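Home | Projects | Build Log | Links
Search this site Go
Print this page | E-mail to a friend

Cedar strip canoe — project report, Urnbridge workshop

Hull only so far. Plans from Skjelbred, strips from Zamwood.
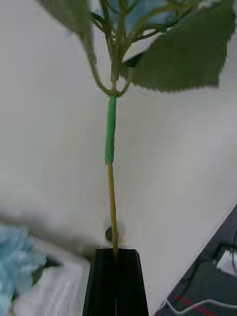

Strips arrived in May, 400 ordered, 300 usable. Rest had knots or splits. Set up 12 forms on the strongback, 3 were out of line and had to be re-cut. Glue went off too quick in the warm so we did short runs — slower but less mess. Staple holes still show, need filing before teh glass goes on.

Still to do: sanding, gunwhales, seats.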